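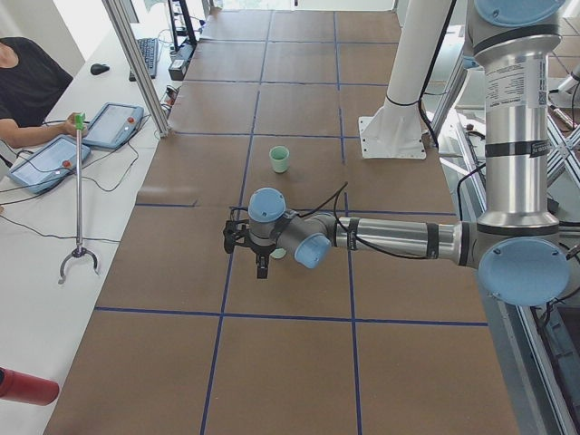
Long table, brown paper, dark blue tape. The small green cup is standing in its square.

List: Jordale worktables
From: Ingrid Mahmoud
Date: 23/08/2018
Subject: Re: [worktables] Paper and tape on all the long tables?

Marius, all,

I've read this twice and I'm still not sold. I'll go through it in order, and Marius can tell me where I've got it wrong.

Marius Neagu wrote:
> Hi everyone,
>
> Now that people have seen the long table done up with brown
> paper and blue tape, I'd like to propose doing the same to
> every long table at Jordale, and to the two at Tapia if they
> want in.
>
> What I like about it:
>
> The paper takes the scuffs and the tabletop doesn't. When
> it looks bad you pull it up and put down fresh.
>
> The tape squares give everything an address. If you
> leave a part or a cup or a tray in a square, the next
> person can put it back in the same square. I'm tired of
> arguments about where things were.
>
> It's cheap. One roll of paper and a few rolls of painter's
> tape would do us for a long time.
>
> It's quick. I'd say 20 minutes a table with two people.
>
> I'd be glad to write up the layout in Filer so that all the
> tables match. Unless there are objections I'd like to order
> the paper from Girine this week.
>
> Marius

First, the paper. I agree it saves the tabletop from scuffs. I don't agree that it's a good thing to work on. It wrinkles. You can see wrinkles and seams on the long table in the first photo, and I don't think that's a matter of doing it more carefully, because brown paper off a roll wants to go back to being a roll and a long table gives it plenty of room to try. Anything with a small foot is going to find the seam sooner or later. The green cup is light and has a small base, and I would not want to fill it and set it down on a ridge. If we are going to cover tables, has anyone priced a plain rubber mat? Folasade had one on her bench at the old place for years and I never heard her complain about it, and she complains about benches.

Second, "everything gets an address." Does it? The squares on that table are big. The cup has one nearly to itself and could be a hand's width left or right and still be in the correct square. That's fine if all you want to say is "cups live in that part of the table." If you want a thing put back in the spot it came from, a big square tells you very little, and you'd be better off drawing around the bottom of it with a marker. The paper is right there. It would cost nothing and I'd have fewer doubts about it than I do about the tape.

And the squares aren't labeled. I looked for letters or numbers along the tape and didn't find any. So how do you tell Mio over the phone which square to look in? "Third one up, second from the post"? From whose side? If there's a naming scheme in Filer already I haven't seen it. I searched for it last night and got the January shelf list and nothing else.

Third, the tape.

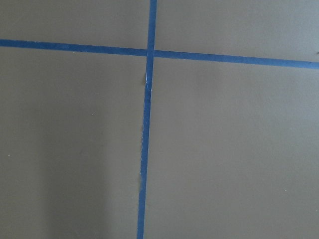

Painter's tape is made to come off again, and I think we keep forgetting that when we talk about it as if it were paint. It's nice stuff for a weekend. On a surface that people lean on and drag trays over, I'd expect the crossings to go first, with two layers there and an edge to catch on. Look just under the crossing in the close-up: the strip running up and down the picture is wrinkled and torn, its left edge has crumpled and lifted a bit, and there's a thin whitish line showing through the split. Maybe it was pulled too tight going down. I can't tell from a photo and I'm not blaming whoever did it. I've laid worse. My question is what we do about a patch like that on every table, and who does it. Put a new piece over the top and you have three layers. Peel the old piece and, over paper, you may well take the top of the paper with it. Marius, have you tried lifting a strip off the paper after it's been down for a month? If you have and it came up clean, say so and I'll drop this one.

I'll also point out that the lines in that close-up don't meet at what I'd call a right angle, though I'm willing to put that down to the angle of the camera until someone checks with a square. If the lines are out by a little on one table, it makes no difference to me. If we're promising that all the tables match, somebody has to measure, and then it isn't a 20 minute job anymore. I've helped mark out a floor. Measuring was the whole afternoon and the tape was the easy part.

Fourth, cheap. Cheap compared to what? I'd like to see the number before the order goes in, with replacement paper and tape for a year included. One roll sounds like nothing until you find out it's being changed every time someone spills coffee. The 30 inch paper is no good for our tables unless you like a seam straight down the middle, so please check the width as well. Last time we ordered by the roll without checking, we ended up with 190 feet of the narrow stuff, and most of it is still under the stairs.

To be fair to the idea, here is what I do like. The dark tape shows up well on the brown. A small pale thing like that cup is easy to spot on it, which can't be said for our bare gray tops. And I'd take paper over the oilcloth any day.

So my vote, for what it's worth, is no to every table and yes to leaving the one we have as it is until the end of the season. Write on the paper what gets patched and when. If it's still in decent shape by then I will help tape the rest myself, and I'll bring my own square.

Ileana, you asked whether Tapia has to decide now. I don't see why you would. You haven't got the same tables and you haven't got the same arguments about who moved what.

Two small things while I'm here. Whoever has the good tape measure, please put it back in the drawer. And could replies go under this subject line? The last thread on tables split into four and I lost track of Mio's drawing completely. If anyone still has that attachment, send it to me directly.

Ingrid

_______________________________________________
worktables mailing list
Message 683 in archive
Previous by thread: Paper and tape on all the long tables? (Marius Neagu)
Next by thread: Re: Paper and tape on all the long tables? (Folasade Abubakar)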